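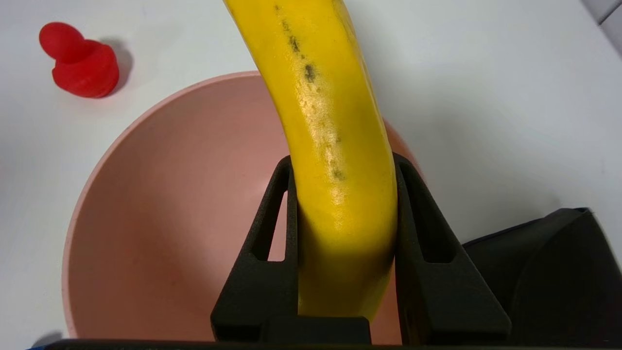
Última modificación: martes, 10 de octubre de 2023

Sala Ellon: preguntas frecuentes sobre la mesa común

¿Dónde se deja la fruta?
En el bol rosa. No se admite fruta cortada ni pelada.

¿Se retira un plátano con motas oscuras en la piel?
No. Las motas a lo largo de las aristas son propias de la maduración. Se retira si la piel está abierta o rezuma.

¿Puede guardarse el plátano en la nevera?
Sí, una vez maduro. La piel se ennegrece con el frío; la pulpa tarda más en alterarse.

¿Qué rotuladores pueden quedar en la mesa?
Los de pizarra, siempre tapados y en posición horizontal. Los permanentes se guardan en el armario 4. 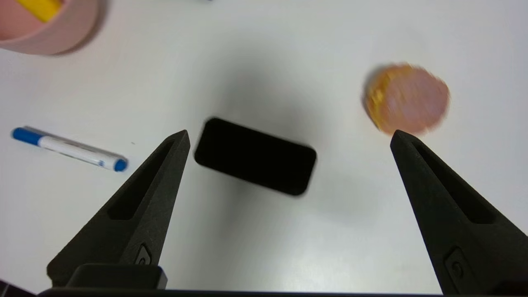
Rotulador blanco con capuchón azul y objeto negro sobre la mesa.

¿Cómo se limpia una marca de tinta en el tablero?
Primero, paño de microfibra seco. Si persiste, paño humedecido con alcohol isopropílico y secado inmediato. No usar estropajo. Antes de limpiar, apartar el bol.

¿A quién se avisa si falta material?
A Jade Desjardins, extensión 266. Para reservar la sala, Ghislain MacLeod, extensión 140.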